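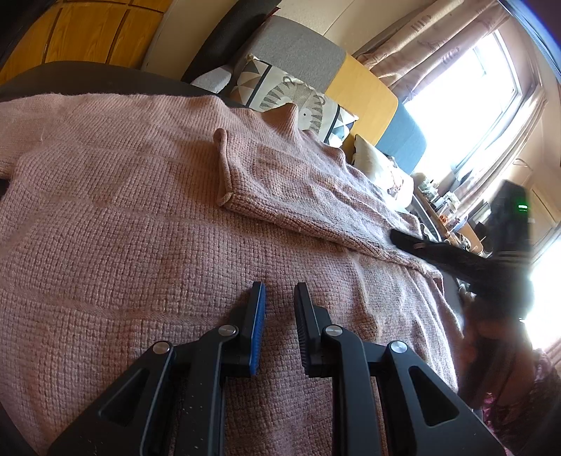
Search this book Go

Chapter 2

Soft Things Are Hard: A Club Learns to Fold

If you worked through Chapter 1 with a group, you have by now a gripper that opens and closes when it is told to, a shelf of wooden blocks that have been picked up and put down more times than anyone would care to remember, and very possibly a feeling that you have more or less got the hang of this. Good! Hold on to that feeling for a page or two. We are going to take the blocks away and give you a sweater.

I should say something first about where this chapter comes from. Most of what follows grew out of one year with the after-school robotics club in Jurlow, which at the time met in the sewing room of the Jabłońska school and sometimes, when the sewing room was wanted for sewing, in whatever living room could be borrowed. The club was run by Nataša Stojanovska, who taught textiles in the mornings and had been asked to look after the robots in the afternoons on the grounds that she owned a good set of small screwdrivers. I visited in October 2020, meaning to stay for one session, and ended up sitting in on nearly all of them until the following May. The students had entered the household round of a regional competition called Prallura, and the task that year was stated in a single line on the entry form: fold an item of knitwear and leave it fit for a drawer.

Everybody laughed at that line. Several of the students had placed well in the block-stacking round the year before, and folding looked to them like a younger cousin of stacking, something you could dispose of before the winter break and then spend the spring polishing. I have kept my notes from the first afternoon and I am fond of them, partly for how wrong I was too. I wrote, "Should be done by Christmas."

What makes a block easy

Think for a moment about what you know when you know where a block is. You have its position and which way it is turned, and from those few numbers everything else follows. The far corner is exactly where the near corner says it must be. Push one face and the opposite face moves by the same amount. If your gripper closes on it and lifts, the whole block comes along, and when you set it down again it is the same shape it was before you began. Engineers call such a thing a rigid body, and the program you wrote in Chapter 1 leaned on that rigidity in nearly every line, even in the places where you didn't notice it leaning.

Now lay a sweater on a sofa. Where is it? You might point to the middle of it, and that would be a fair answer, but it won't tell you where the left cuff has got to, or whether the hem is lying flat or has tucked itself under. Pinch the shoulder and lift, and some of the sweater comes up at once, some of it follows a little later, and some stays where it is until you have lifted a good deal higher than you meant to. Put the shoulder back down in precisely the place you took it from and you will very likely have a different sweater in front of you, with a crease in it that wasn't there before. Knits are worse than woven cloth in this respect, as they stretch, and a chunky one with deep stitches is thick enough that two layers together may be more than the fingers were set to close on.

We say that cloth is a deformable object. The word is a plain one and means what it sounds like, and you will meet it constantly from here on, in this chapter and the two after it.

Showing instead of telling

The club began in the way I suspect your own group would, by writing instructions. Grip the left sleeve at the cuff. Move it across to the right. Release. Ms. Stojanovska let them go on in this manner for three weeks, which I thought at the time was rather a long while, and then one afternoon she asked a student named Tatu Bakilana to fold a sweater by hand while the others called out the rules he was following. They called out seven or eight, quite confidently. Then she asked him to do it again with the sweater dropped in a heap, and the calling out got slower, and after a bit it stopped. He was smoothing things with the side of his hand. He was giving the hem a small tug and waiting to see what it did. Twice he started folding a sleeve, didn't like the look of it, and let go. When they asked him how he had known to let go he said it was going to be lumpy, and he couldn't get any further than that.

From then on the club worked by demonstration, and so shall we. The idea is simple enough to put in a sentence: a person does the job many times over with a tool that moves and grips as the robot's own hand does, a camera riding on the tool records what the tool could see, and a program is later trained to produce the same sort of movement when it sees the same sort of thing. Your kit includes a hand-held gripper for this purpose. The Jurlow students had built theirs from a set of parts called Pleltix, and they called the finished tool by the same name, so that "whose turn on the Pleltix?" was the sentence I heard more than any other that year.

It takes some getting used to. You will want to use your other hand, for one thing, and you mustn't. You'll also find that two stiff fingers feel very little compared with your own, and that for the first hour you are clumsy in a way that is slightly embarrassing in front of friends. Stay with it (and take turns, and take breaks, your wrist will thank you). The clumsiness wears off, and the habits you form as it does are the habits your robot is going to inherit, both the good and the bad.

What the club recorded

By the time entries closed the club had recorded 2467 demonstrations, each one a single fold from the first touch of the cloth to the last release. They kept 1819 of them. I'd like you to look at the gap between those figures for a minute before you go on, as a good part of this chapter lives inside it. Some recordings were thrown out for dull reasons, a flat battery or a file that wouldn't open. Others were the subject of long and really quite heated discussion. Should you keep a fold where the cuff slipped and the person caught it again? One half of the club said certainly not, it was a mistake. The other half said that a robot which had never seen a slip would have no idea what to do about one. We will come back to this argument in Section 2.4, where I'll ask your group to have it for yourselves.

There was also the matter of where to record. The first few weeks' work had all been done on the big cutting table in the sewing room, under the same lamps, on the same plain cloth, and the program trained on it was splendid on the cutting table and hopeless anywhere else. Prallura's judges don't use a cutting table. So the sweaters went home with people. They were folded on beds and sofas, among cushions, in front of bright windows, with straps and bags and other people's knitting lying about at the edges, and very few of the students tidied up first. Ms. Stojanovska asked them not to.

Before you begin

You will need the following for the work in this chapter:

One hand-held gripper, assembled and checked as described in Appendix B.
At least two knitted garments that you don't mind handling a great deal. Choose different thicknesses if you can.
A soft surface and a hard one.
A notebook. Paper is best, for reasons you will appreciate once your hands are busy.

Wipe the finger pads before each session. Knitwear sheds, and lint gathers on the gripping surfaces faster than you'd think. Check too that the pivots move freely and that nothing has worked itself into the linkage; a loose thread caught there can be surprisingly difficult to get out again.

Warm-up activity

Work in pairs. One of you lays a sweater out flat, then folds one sleeve over the body with your bare hands, as slowly as you can bear to. The other writes down each moment when the hands change what they are doing. Swap over and do it again. Then do the same fold with the gripper, allowing yourselves 30 minutes for as many tries as you like, and write down the moments again.

Lay the two lists side by side. Mark the moments that appear on both, and talk over the ones that don't. Keep the pages somewhere safe, you'll want them for Section 2.2.

2.1 Choosing where to grip

A sleeve offers you a great many places to take hold of it, and most of them are poor. Let's start with the cuff, which is where nearly every beginner starts, and see how far it gets us.

Share this chapter 2 shares 0 comments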